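About us — Plurine Vehicle Logistics
Tue 15 October — by the Plurine depot office
Print this page | E-mail this page

Plurine moves cars. Dealer to dealer, port to dealer, workshop and back again. We started with 2 tow trucks and a rented shed at Litemden and we still have the shed. These days it's up to 1000 vehicles a month in the busy season, and a fair bit of the work that used to be done with a clipboard and a phone is now done by software.

People ask about that a lot, mostly people thinking of applying. So this page is longer than it used to be.

What's automated

Job allocation, first up. Used to be a whiteboard and whoever yelled loudest at 6 am. Now the dispatch system (we call it Tehrani, long story) takes the bookings overnight and builds the runs. Drivers get theirs on the tablet before they leave home. Bay assignment as well, and the condition reports — photos go in at pick up, damage gets flagged, a person checks the flag. The system does not decide who pays for a scratch. A person does that.

Lane guidance is the newest bit. The test cars run with driver assist on, a trained driver at the wheel, hands where they should be.
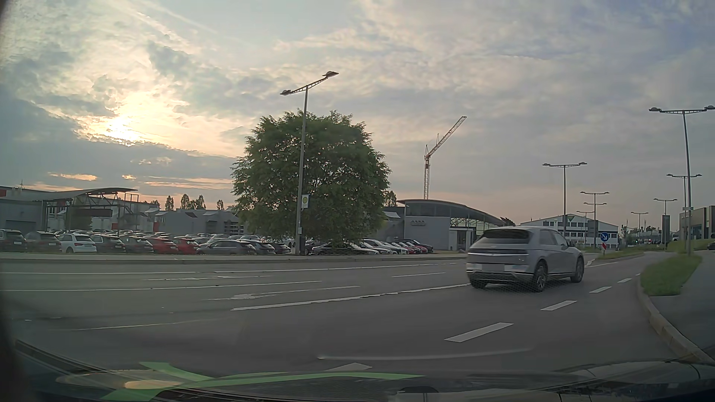 Dealer strips are most of our day and they're the hardest thing to teach a machine. Turn-ins close together, customers slowing down to look at stock, a lot on the far side of the road parked full with barely a gap between bonnets, and paint on the road that goes from arrow to dash to solid line in no time. Our drivers know all of it without thinking. The software doesn't, yet, so they mark up the drives afterwards and that marking up is paid time, same rate as driving. It was unpaid for the first fortnight. That was wrong and we fixed it.

What it changed for us

Nobody in the yard lost their job over it. Some jobs did change though, and not everyone was rapt. The old allocation desk is now a drive review desk, quieter, more screen, less arguing. Two-way radio is gone except for the yard. Shifts are set 10 days ahead, which the parents on the crew asked for years ago.

Downsides — tablets go flat. The system still sends a run to the wrong gate now and then and you have to ring the office. And junctions: a turn lane, a straight lane and a row of green lights is simple enough for a driver, but we review every one of those by hand and its slow going.
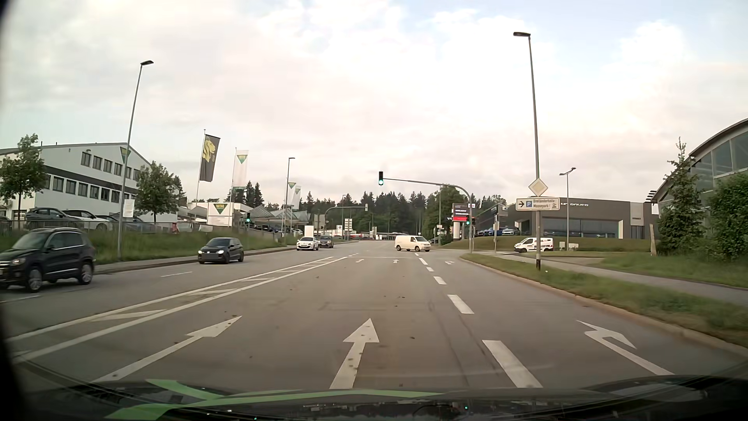 Working here

We take on drivers, yard hands and reviewers at Litemden and at the Plukilwood depot. Open licence, clean record, no computer background needed, we'll train you. New starters get 500 km alongside an experienced driver before they take a test car out. Anyone can switch the assist off at any time and doesn't have to fill in a form about it. Drop in to the office or send us an email, we do read them, might take us a few days to get back to yuo.

Contact | Copyright Plurine Vehicle Logistics, all rights reserved | Back to top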